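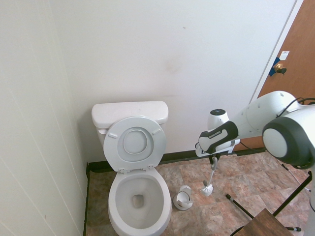 Small Bathrooms, Part Two: The Toilet and the Floor It Stands On

Posted 12 Aug 2026 in Cleaning

Part One dealt with the sink, and several of you wrote in to say you felt much better about your sinks. Enjoy it while it lasts.

The bathroom off our back hall has a plain two-piece toilet in the corner, white walls, black baseboard and square tiles in the color of old flowerpots. It takes me 10 minutes to clean if I do things in the right order and most of a morning if I don't. The order is below. I arrived at it by doing everything in the wrong order for years.

Start dry

Before any liquid comes out of any bottle, sweep or vacuum. Dust and hair that would have come up in one pass turn into a kind of felt when they get wet, and you will be picking it off the tiles with your fingernails. Get behind the bowl. A paintbrush, the cheap two-inch kind, does the gap between the toilet and the wall better than anything sold for the purpose.

Do the top edge of the baseboard while you're down there. Black trim looks very smart for the first hour after it's been wiped and then shows every speck of lint in the county. A dry sock over your hand works. A damp one leaves streaks.

Put the cleaner in and go away

Squirt it up under the rim, let it run down, close the lid and leave. The bottle says how long. Read the bottle. Most of the scrubbing people complain about is the scrubbing they do in the first thirty seconds, when the cleaner hasn't had a chance to do anything.

One product at a time, please. Bleach and anything acidic (vinegar, most limescale removers) make a gas you don't want in a room this size, and the same goes for bleach and ammonia. If you've used one and want to try the other, flush twice and do it another day. Open the door and keep it open.

The outside, from the top down

Tank lid first, then the lever, then the front and sides of the tank. The lever gets touched more than anything else in the room and wiped less. Then the seat lid, both faces. The underside has the little rubber bumpers, and grime collects in a ring around each one. An old toothbrush gets it off. Mark the toothbrush. I can't stress that enough.

Hinges next. If yours have caps, flip them up and see what has been living under there. If the seat slides sideways when you sit down, this is also the time to tighten it: hold the nut underneath, turn the bolt from above, and stop when it's snug. Plastic bolts strip easily, and then you own a seat that goes wherever it likes. When ours finally gave up I replaced the whole set with a Delora, which has held since last November with no drama.

Use a separate cloth for the bowl rim and the base. I keep a stack of cut-up gray T-shirts for this and they go straight in the hot wash.

Now the brush

Lift the lid and scrub under the rim, around the bowl, then down into the drain as far as the brush will go. Flush, and rinse the brush in the clean water as it refills. Then trap the handle between the seat and the rim so the brush hangs over the bowl, and let it drip while you do something else.

People skip that last bit and put the brush back wet. A holder with an inch of old water in it is a science project. Empty yours, scrub it out with dish soap and hot water, and let it dry upside down outside. Once a month is plenty. A plain cylinder cleans up fastest; I had a Sodance one shaped like a tulip and could never get to the bottom of it.

Marks on the wall

Painted walls near a toilet pick up smudges, usually brownish and never claimed by any member of the household. Try a soft cloth with warm water and one drop of dish soap. Dab, then wipe. If that fails, go gently with a melamine sponge, and test it low down in the corner first, as it can leave a shiny patch on flat paint. A shiny clean patch is more noticeable than the smudge was.

Floor last

Terracotta shades are very forgiving. Mottled ones could hide a spilled stew. The grout gives you away, though, so once a season I go along the lines with a stiff brush and a paste of baking soda and water, then rinse. If your tiles are real unglazed clay, leave vinegar out of it altogether and check whether they need sealing.

Mop backward toward the door. I have mopped myself in beside the toilet more than once, and stood there.

What I keep under the sink

Bowl cleaner (Plivden, the thick one)
Dish soap
Baking soda in a jar
Cut-up T-shirts
Paintbrush
The marked toothbrush
Rubber gloves, one pair for this room only

Part Three is the shower curtain. I've been putting it off, and so have you.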